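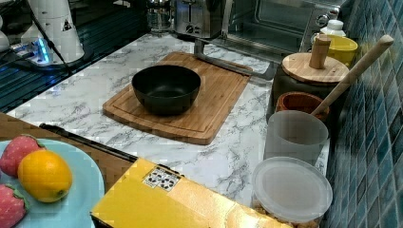 Community > Pets > Dogs > Behaviour and training

My dog has worked out that limping gets him things

Posted by Danai Kyriakidis, 27 November 2024

Likard is a lurcher cross, seven years old, and back in March he cut a pad on his front left foot. He was very brave about it. He was carried down the steps, he had his meals brought to his bed, and my partner, who had until then held firm views on dogs and sofas, lifted him on to the sofa every evening for 14 nights. The vet signed him off and that was that.

Except that he still limps. He limps when I pick up my keys and he isn't coming. He limps when it's raining and I've got his lead. He limps past the kitchen at teatime, very slowly, with his head down, like something out of a war film. He does not limp if there's a squirrel. Last week he limped all the way to the back door on the front left, got distracted by the post arriving, and limped back on the front right.

I've had him looked at 2 times since the foot healed. Both times he trotted round the surgery like a show pony and the vet gave me a look. The second visit cost more than my winter coat.

So what do I do? If I ignore it I feel like a monster, and I'm worried about the one time it's real. If I make a fuss he gets exactly what he's after. My partner's position is that he should have the sofa for effort.

Lauri Hakala

We had the same with our old collie, Urquijo, who did a cough. She'd had kennel cough as a youngster, got a lot of chicken out of it and kept the cough on for the rest of her life as a sort of savings account.

A few things that helped us.

Film him. Get somebody to take him up and down a flat bit of pavement on a loose lead, walking and then trotting, and film it from the front, the back and the side. Then film him when he thinks you're out. A sore leg doesn't clock off when you leave the room. Keep the clips and take them to the vet, because a lot of dogs go sound as a bell the second they smell the place (excitement will cover up a fair bit of pain, so the show pony business doesn't prove as much as you'd think).

Write it down for a fortnight. Which leg, what time, what was going on, what he got out of it. You'll probably see the pattern by the third day. If it turns up after he's been lying down for ages, or gets worse after a long run, I'd stop calling it acting and book him in, whatever it does to your coat budget. Seven isn't old for a lurcher but it isn't young either.

If it really is just for the audience, be boring. I don't mean ignore the leg. Feel it, look between the toes, check the nails and the pad, all in total silence, as if you're reading a gas meter. No "poor baby" and no sofa. Then carry on with whatever you were about to do. When he walks along normally, that's when he gets the voice and the biscuit. He wants your attention and he isn't fussy how he comes by it, so pay him for the right thing.

Tell your partner too. It won't work with one of you reading the gas meter and the other one plumping cushions.

With Urquijo it took most of a winter. It got worse before it got better and there was a week when she coughed at the milkman. She never gave it up completely. She'd save it for my mother.

Swapping legs is funny but do mention it to the vet. A few joint things do move about from one leg to another, and they'd want to know.

Jimatska

dogs cant fake its a myth, they dont have the brain for it. mine limped for a month and it was a grass seed. get a second opinion

Danai Kyriakidis

Thank you both. Checked for grass seeds, none, although he did enjoy having his feet held.

Lauri, I did the filming. In the clip where he thinks I've gone out he gets up, walks perfectly soundly across the hall, has a drink and gets on the sofa by himself. I've sent it to the vet along with the one where he changes feet, and they'd like to see him anyway, to be on the safe side. My partner has watched it several times and says the light was poor.

Started the gas meter thing this morning. He sighed at me.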